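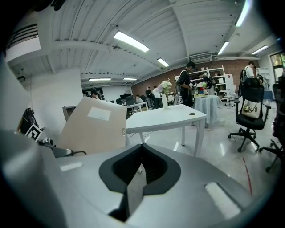 Is it worth driving out to Arkville for the Donnelly workspace open day if you don't need a desk?
I would say so, provided you like looking at rooms and chatting with the people who use them. Admission is free, the doors are open from 10 in the morning, and you can see everything in an hour or make an afternoon of it, as I did.

I don't need a desk myself. I have a perfectly good one at home, under a window, with a cat on it most of the day. But I had been reading about the old Donnelly building ever since the plans were in the local paper, and when a friend forwarded me the notice for Thursday, September 20, 2018, I moved a dentist appointment and went.

The drive from Kostance took me 31 minutes with one stop for gas. There is parking behind the building, although the sign for it faces the wrong way if you come in from the river side, and I went around the block twice before I got it right.

What I liked best was the main room. It has an exposed red-brown brick wall at the back and a mezzanine balcony with a dark railing up above, and after the narrow stairs at the entrance (mind your head, tall people) it feels wonderfully open. I had expected rows of desks all facing one way like a schoolroom. The furniture was a friendly mixture instead – a white table on slim legs, black mesh office chairs, a little white swivel chair on wheels that I rather wanted to take home. A cream tote bag hung over the back of one of the chairs, and I thought that made the place look lived in already.

I am a great believer in flowers in a workroom, and was so pleased to find a tall white vase of them on the table, pale white and lavender. My mother used to keep sweet peas beside her sewing machine and swore that her hems came out straighter for it. The round table close by had a light blue-white cloth reaching right to the floor, and on top a cluster of small bright bits and pieces in yellow, green and red. It gave the whole room a bit of cheer, and it's the kind of touch I'd copy at home, if the cat would allow it.

Getachew Kahsay gave the two o'clock tour, and he was a delight. He has been with the project from the beginning and knows where every pipe goes. The whole building comes to 2,277 square feet, he told us, which sounded like a lot until he started subtracting stairs and closets. One woman in our group asked very detailed questions about window insulation, and he answered every one of them and then went and found the paperwork for her!

We also heard about Tukance, the drop-in evening they plan to start in April for people who want to work on something of their own in company. Letters, taxes, a novel, whatever you have. It will be 6 dollars a night with tea included, and I put my name on the list before I had thought about whether I have anything to work on. I suppose there are the recipe cards.

A few small grumbles. The coat hooks are too high for me, the restroom is up a second flight of stairs, and I would have liked somewhere soft to sit for a minute after the tour. Getachew wrote down the part about the coat hooks, so we'll see.

I drove home the long way, past the orchards, and bought a bag of apples from a stand outside Kostance.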